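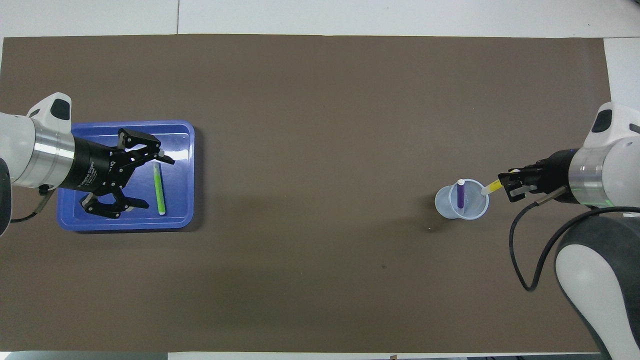 Marker sort, both arms over the mat. Tray left, cup right.

23rd June — open day notes

Doors at ten. Hemi Baxter on the desk, me on the cell, Ashley Holroyd doing the talking. Final tally from the sign-in sheet was 149, more than we planned for. The Dunstan people came as one big group before lunch and we had to split them in two because they couldn't all see the table.

Program for each run was the same: short intro from Ashley, marker task, questions, then the next group. We had slots for five groups in the morning and five in the afternoon. Morning ran late by the third group and never caught up. Next time leave a gap between slots.

Setup notes, mostly for whoever does this again:

Covered the table the evening before. The bare white top gave us too much glare when we tried it without a cover, and the markers were hard to pick out against it. Brown was fine. It does wrinkle at the edges, and I taped it down again at lunch. Check the tape before each group.

Speed was set to 40 percent of what we normally run. Visitors thought it was slow. I would still keep it there with people standing that close. One man from Gratier asked three times if we could turn it up and I said no three times.

Marker task: start with the markers in the tray, finish with them in the cup, caps down or caps up, we don't care. Drops were mostly at the cup. The cup is light and slides if a marker touches the rim on the way in. Hemi suggested a heavier one, or a bit of putty underneath. I want to try the putty first so we keep the clear plastic, because people liked being able to see into it. 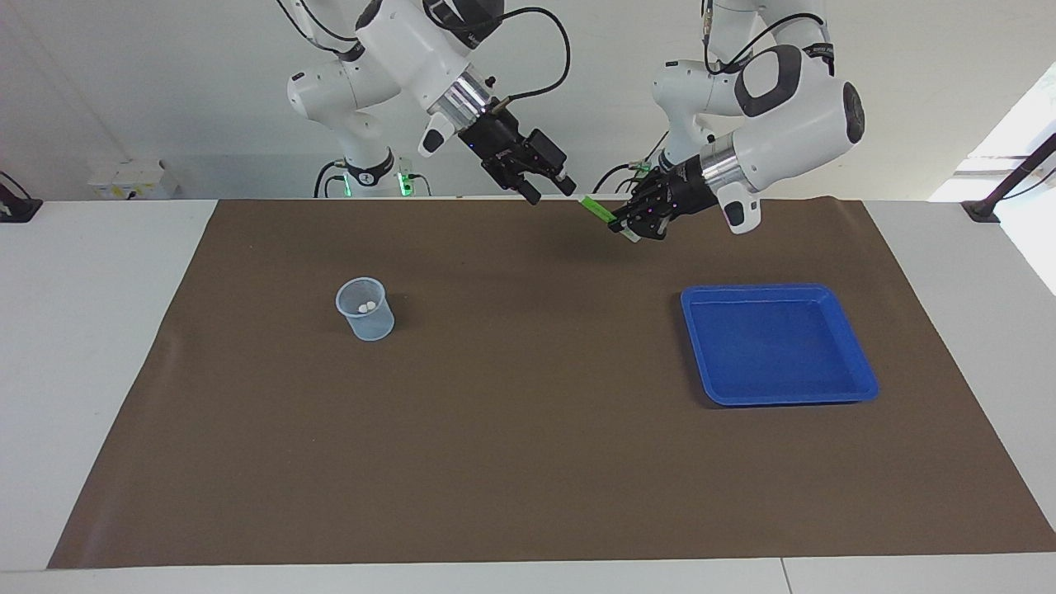 We changed over to the small white balls for part of the afternoon. Same cup, same tray, less to go wrong with the cup tipping. The kids preferred it. The trouble with balls is the tray, where they roll into a corner and the fingers can't get around them without touching the rim. Would like a tray with a lower rim, or a liner. Ashley has asked Vutitz for a price on liners, no answer yet.

Daylight from the window was worse than I expected. The right end of the table washes out when the sun is strong, and I had to redo the exposure on the overhead view after lunch. Ruluto (the new vision build) coped better than the old one but lost the tray twice. Need a blind before the August visit. I've put it on the purchase list.

Questions that came up more than once:
What happens if somebody moves the cup. (We let them move it between runs. It found it again almost every time.)
Why one side has fingers like a hand and the other a plain gripper. Ashley's answer was good and I should get her to write it down.
How long it takes to teach a new task. I said it depends, and people didn't like that. We need a better answer with a worked case.

One stop all day. Somebody leaned a bag against the barrier and it pushed in far enough to trip the zone. Reset took a couple of minutes, no fault in the log afterward. Move the barrier back by half a meter.

To do:
Putty under the cup, then rerun the markers at demo speed.
Blind for the window.
Chase Vutitz about liners.
Send the Dunstan group the slides (Hemi).
Replace the brown cover.
Copy the logs off the cell machine before the next update wipes them.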